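Ticket 208 – Upstairs linen cupboard and folding station, Flastwood guest house
Opened by: Mirta Tapia
Assigned to: Olga Benítez
Category: Laundry / linens
Status: Open, waiting on parts

Mirta's original message

Hi Olga, the striped tops are coming out of the cupboard in a heap again. I open the door, I reach for one, and three of them slide onto my feet. Also there are gray smudges on some of the white parts and I don't know if that's the dryer or the shelf. Can you have a look when you're up there? The sheets are fine. Thanks, M.

Log (Olga B.)

First entry. Went up after lunch and opened the cupboard, and yes, Mirta is right, they slide. These are the black and white striped ones with the white on top that we hand out to people who come in soaked from the trail. The cloth is slippery and they don't hold a crease for anything. The shelf is the new one Renato put in back in November, when we moved the towels down, and it's painted a lot shinier than the old one. I put my hand flat on it and it has a tilt toward the door. Not much, but enough for a slippery shirt.

Took the whole pile out and carried it to the back bedroom, the one with the seashell sheet, so I'd have a flat place to work. Our table downstairs is buried in Nélida's curtain project and I wasn't going to be the one to move it.

Second entry, same afternoon. Tried the way we've always done it: sleeves in, fold in half, fold in half again. It looks great for as long as you're looking at it. Pick it up with one hand and it opens like a menu. Tried rolling them too. Rolling is okay in a suitcase but on a shelf they just roll, which I should have seen coming. Nélida Sepúlveda stopped by and suggested rubber bands. I tried a few and they leave a pinched line across the white that somebody is then going to have to iron, and that somebody is me, so no.

Third entry. Switched to the pocket fold my aunt used for baby clothes. You lay it face down, bring both sides to the middle, turn up the bottom hem a hand's width so there's a cuff, then fold down from the neck and tuck it into the cuff. When I get it right you can toss it across the room. When I get it wrong it's lopsided and fat at the bottom, and the stripes go every which way. My first few were all wrong. The trick (I think!) is to pull the cuff snug before tucking, and to stop fussing with the stripes. They will never line up. I spent way too long trying to make them line up.

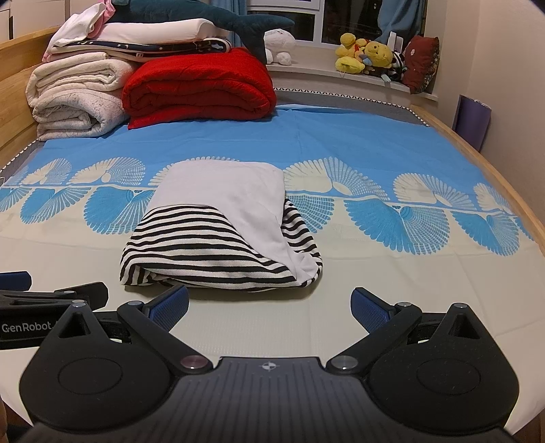 I did a drop test off the edge of the mattress, very scientific, and the tight ones stayed shut. The ones where I'd made the cuff too small popped open at a corner. So a bigger cuff it is.

Fourth entry, about the smudges. I had three suspects: the dryer drum, the shelf paint, and the folding surface. Wiped the shelf with a damp white washcloth and it came away clean. Wiped the dryer drum the same way and got a gray streak near the door seal. Ran my finger around the seal and it's got a sticky band of old fabric softener and lint on it, kind of like pencil eraser crumbs. We have been using the Dindum softener since the fall and I've been a bit generous with it, so that one may be on me. Cleaned the seal with warm water and dish soap, then went over it again with plain water. Ran a load of rags through before trusting it with anything white.

Fifth entry, next morning. Rag load came out clean. Rewashed the smudged tops, no softener, at 40 instead of our usual cool cycle (I checked the label first, it's allowed). Most of the marks are gone. Two still have a shadow near the collar. I dabbed them with dish soap and left them overnight on the rail.

Reply from Renato Durán

Olga, I put the level on the shelf and you're right, it drops toward the door. The back brackets are the Acuña ones and the front ones came out of the drawer, and they're not the same height. I never noticed because towels don't care. I can shim it today but I'd like to swap the front pair for matching ones and do it properly. Ordered through Emness, they said 7 working days. In the meantime I can screw a thin strip of wood along the front edge to catch anything that wants to leave. Do you want it painted?

Reply from Olga B.

Yes to the strip, no to the paint, please, there's enough shine in there already! If you have any of that rubbery drawer liner left over from the kitchen, cut me a piece for the shelf too. And keep the strip low – I still have to get my hand over it with a pile of shirts in the other one.

Reply from Mirta Tapia

The strip is in, I saw it this morning. I put a dozen of the new folds in and slammed the door on purpose. One fell. It was one I had folded myself, so I suppose I need a lesson. Can you show me the cuff thing again? I keep losing it at the part where you flip it over.

Reply from Olga B.

You don't flip it! That's the problem. It stays face down the whole time until it's tucked, and then you turn the finished bundle over. I'll show you Thursday. Olga Yáñez wants to see it too, for the kids' pajamas, so I'll do you both at once. Bring a few of the bad ones.

Open items

Front brackets, waiting on delivery (Renato).
Collar marks on two tops. One came clean on the rail, the other is still faintly gray. I'm going to try it once more and then it goes in the painting-clothes box.
Softener: using half the cap from now on, and I wrote that on tape on the bottle. If you see me pouring more, say something.
Dryer seal: wipe it when you empty the lint trap. I've added it to the sheet on the laundry room door.
The leftover rubber bands are in the kitchen drawer if anyone wants them.

Leaving the ticket open until the brackets are in and we've had a full weekend of guests pulling things off that shelf.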